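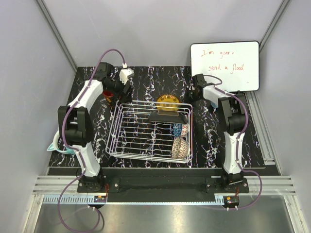 Step 3: Seal the countertop

OK, you've got the top scrubbed and the old polish off, so now comes the part I like best. I use the Testik stone sealer on dark tops and have done since January, but the steps are the same for the Zisar one (it just smells worse!).

1. Open a window and put your gloves on. The thin ones tear, so get the kitchen kind.

2. Shake the bottle for 30 seconds. Try a little on a hidden spot first, say behind the faucet, and leave it overnight. Dark stone can go a shade darker and you want to know that before you do the whole thing.

3. Pour a small puddle and spread it with a lint-free cloth, working from the back toward yourself. I go in overlapping circles. My neighbor Myfanwy Gough swears by straight lines and hers looks just as good as mine, so suit yourself.

4. Let it sit for 3 minutes. Set a timer, I mean it.

5. Wipe off everything that hasn't soaked in, then buff with a dry cloth until it stops feeling tacky.

6. Wait an hour and put on a second coat the same way.

Caution: don't let the sealer dry on the surface. It leaves a cloudy film, and I once spent a whole evening rubbing one off with fresh sealer and an old towel (that does work, by the way).

Note: keep the room at 68 degrees or a bit warmer while it cures. No water on the top for a full day, and no coffee cups either!

Once the day is up, go on to Step 4 for the edges and the sink cutout.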